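シェア 9　コメント 20

白い天板のテーブルと作業台を長く使うための手入れ

白い天板は部屋が明るく見えて、細かい部品や糸くずも見つけやすいので、台所でも作業部屋でも使いやすい色です。そのかわり汚れと擦り傷が目立ちます。うちでは食卓と作業用の台の両方が白で、同じ道具で手入れをしています。以下はその手順と、途中でやめた方法のまとめです。

まず天板の表面を確かめる

手入れの方法は表面で変わります。買ったときの説明書が残っていれば、そこに書いてある方法が優先です。説明書がない場合は、天板の裏や端など見えないところに水を一滴落として、10分置いてから拭き取ります。跡が残らなければ水拭きができます。色が濃くなったり、触るとざらついたりするようなら、水が染み込む表面なので、固く絞った布だけを使い、すぐに乾拭きします。

塗装の天板は、縁のほうから傷みます。縁に細い線のような割れが見えたら、そこには洗剤をかけないでください。水が入ると中が膨らみ、元には戻りません。

毎日の拭き方

朝は何もしません。夕食の片付けが終わったあとに一回、ぬるま湯で絞った布で拭き、乾いた布で仕上げます。洗剤は使いません。

布は端から端まで一方向に動かします。円を描くように拭くと、細かい砂やパンくずを引きずって丸い擦り傷がつきます。白い天板の場合、この傷は昼間は見えず、夜に電灯の下で斜めから見ると分かります。拭く前に乾いたブラシか手でくずを払っておくと、だいぶ違います。

布は古いタオルを切ったもので足ります。うちでは一枚を四つに切り、端を縫わずに使っています。糸が出てきたら捨てどきです。縫い目やタグのついた部分は切り落としておきます。タグの角は意外に硬く、塗装面に線が入ります。

油汚れと手の跡

水拭きで落ちないのは、たいてい油です。台所用の中性洗剤を水で薄めて使います。うちの分量は水400ミリリットルに洗剤を小さじ半分です。これより濃くすると拭き取りに手間がかかり、残った洗剤にほこりがつきます。

布に含ませて固く絞り、汚れた部分に軽く当てて、少し待ってから拭きます。そのあと水だけの布で二回拭き、最後に乾拭きです。スプレーで直接吹きつけると、天板のつなぎ目や縁に液が入るのでやめました。

手首や肘が当たる手前側は、見た目より汚れています。週に一回はここだけ洗剤拭きをします。放っておくと黄ばんだ帯のようになり、そうなると一度では落ちません。

色のついた汚れ

コーヒー、紅茶、しょうゆ、カレーは時間との勝負です。こぼしたらまず紙で吸い取り、こすらずに水で拭きます。カレーの黄色が残った場合、うちでは洗剤拭きをしてから日の当たる窓際に寄せておきました。数日で薄くなりましたが、動かせるテーブルでなければ使えない方法です。直射日光に長く当てると天板全体の色が変わることもあるので、様子を見ながらにします。

ボールペンのインクは、消毒用のエタノールを綿棒につけて、線の上だけをなぞります。塗装によっては白く曇るため、先に裏側で試してください。油性ペンも同じです。広い面にエタノールを使うのは勧めません。

朱肉はやっかいです。洗剤で半分くらい薄くなり、あとは残ります。判子を押すときは下に紙を一枚敷くことにしました。

メラミンスポンジと重曹について

どちらもよく落ちますが、汚れと一緒に表面も削ります。つやのある天板に使うと、そこだけ光り方が変わります。つや消しの天板では逆に、こすった部分が光ってきます。以前の食卓は、メラミンスポンジを半年ほど使って真ん中だけ色がくすみました。汚れはくすんだところに入りやすくなるので、ますますこすることになります。

重曹を水で練ったものも同じ理由でやめました。鍋の底には今も使っています。

黒い線がついたとき

白い台で作業をしていると、黒や灰色の短い線がつきます。多くは金属の道具や鍋の底がこすれて、相手の金属が天板に移ったものです。傷に見えても、爪でなぞって引っかからなければ落ちる見込みがあります。

最初に試すのは普通の消しゴムです。白いプラスチック消しゴムで軽くこすり、かすを払ってから水拭きします。砂消しは使いません。これで落ちなければ洗剤拭き、それでもだめなら置いておきます。何度も拭いているうちに薄くなる線もあります。

爪が引っかかるものは傷です。白い補修ペンで埋められますが、同じ白はまずありません。Cundovの補修ペンを3色買い、いちばん近いものを使っています。目立たない場所に塗って、乾いてから色を見ます。塗りたては明るく見えるので、そこで決めると失敗します。

輪じみと熱

熱い鍋やマグカップの跡が白く曇ることがあります。軽いものなら、乾いた布をかけてドライヤーの弱い風を短く当て、冷めてから見ると消えている場合があります。濃いものは消えません。アイロンを当てる方法も見かけますが、うちの天板では縁が浮きそうだったので試していません。

鍋敷きはCabralのコルクのものを使っています。直径20センチで、これより小さいと土鍋の縁がはみ出します。コルクは裏に細かいくずがつくので、置く前に手で払います。

道具を置く場所を決める

作業台のほうは、拭くことよりも置き方で傷の数が変わりました。金属の工具は台に直接置かず、浅いトレーかフェルトの上に置きます。うちのフェルトはDurkikの厚手で、台の奥側に細長く敷いています。手前と中央は空けておき、そのとき使うものだけを出します。

台を挟んで二人で作業するときは、真ん中を共用にして、それぞれの道具は自分の側に戻します。腕を伸ばす先に物があると、袖や肘で引っかけて落とします。角のある物を手に持ったまま動くときは、台の上を滑らせず、持ち上げて運びます。 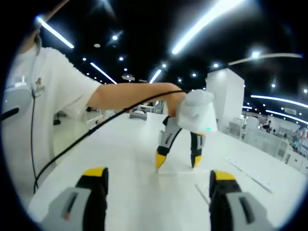 白い台の上に腕を伸ばしたところ。道具は手に持って使っています。

作業が終わったら、トレーごと棚に戻してから拭きます。物をよけながら拭くと、よけた跡に汚れの境目が残ります。フェルトは月に一回はがして、外ではたきます。下に金属の粉や木くずが入っていると、フェルトが紙やすりと同じ働きをします。

脚と高さの確認

天板がきれいでも、脚ががたつくと物が動いて傷がつきます。四隅を順番に押して、動く脚を探します。ねじが緩んでいれば締めますが、天板側のねじは締めすぎると穴が広がります。手で回して止まったところから、工具で少しだけ足すくらいにします。

床のほうが傾いている場合は、脚の下にフェルトか薄いゴムを貼ります。Farnikの丸いゴムは厚みが選べるので、低い脚だけ厚いものにしました。梅雨の時期は床の具合が変わるらしく、6月にもう一度見直しています。

買い替えるか、敷物で済ませるか

中央のくすみや深い傷が増えたら、透明のマットを敷く方法もあります。ただ、マットの下に水が入ると乾かず、輪じみやかびのもとになります。敷く前に天板を完全に乾かし、9日か10日に一度はめくって拭きます。めくるのが面倒な人には向きません。白い天板に柔らかいマットを長く置くと、貼りついて表面が荒れることもあります。

うちの食卓は結局マットをやめ、食事のときだけ布のランチョンマットを出しています。作業台は消耗品と考えて、カッターを使うときだけ専用のマットを敷き、あとはそのままです。

常備しているもの

切ったタオル、中性洗剤、白い消しゴム、綿棒、消毒用エタノール、補修ペン。全部まとめて流しの下の箱に入れてあります。エタノールだけは火の気のない棚に移しました。

コメント 20件

お問い合わせ ｜ © くらしの手入れ帖 ｜ ページの先頭へ戻る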